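Ticket 3634: Label printer drops the last 400 labels of a long batch
Product: Grarkeo print server
Opened by: Tiago Cardoso
Status: Closed, fix confirmed

Hi all, me again! We run long overnight label jobs from the Fahy office, and since the April update anything over 3000 labels stops short. The queue says "complete," the printer goes back to its ready light, and the final 400 just never come out. No error, no beep, nothing in the log. Jobs of 500 are fine every single time.

What I tried before bugging you

Restarted the print server (twice, second time out of spite).
Swapped the network cable and moved to the other switch port.
Reinstalled the Faveck driver. Same thing.
Sent the same job from Hernán's laptop, which I was sure would work. It did not.
Changed the label stock to the plain white roll, no difference.

Reply from Hernán Tello, support

Thanks Tiago, good list. Could you tell me whether the job goes over as one file or in chunks? Also check the spool folder size when it stops.

My answer

One file, straight out of the Grinstead export. The spool folder was sitting right at its limit when I looked, so I think you're onto something there. Bottles with labels on: 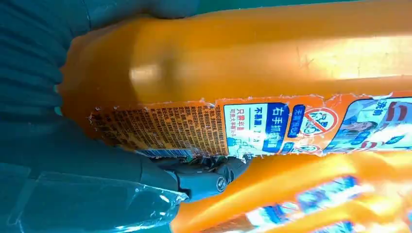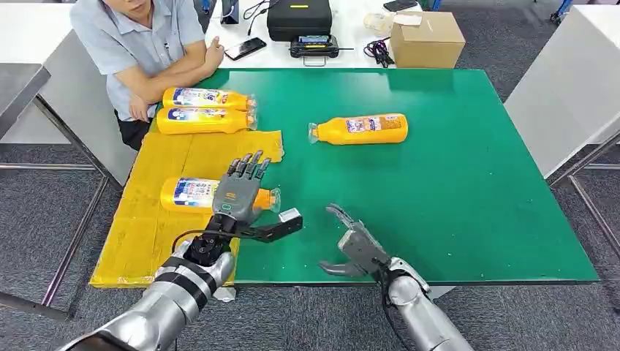

What fixed it

1. Open the server settings and go to Storage, then Spool.
2. The update had put the limit back to the default (thanks a lot, update). Set it to "no limit" or at least double what it shows.
3. Turn off "mark complete on transfer." With that on, the queue reports the job as done once the file is handed over, even if the tail end got chopped.
4. Stop the spool service, clear the old files out of the folder, start the service again.
5. Run a long job and compare the last serial number on the roll with the last row of the export.

I ran a full one overnight and the last serial matched! Did it again at 7 a.m. just to be safe and that one matched too. Hernán says he's adding the Storage setting to the update notes. Closing this one, but I'll reopen it if the limit resets itself again.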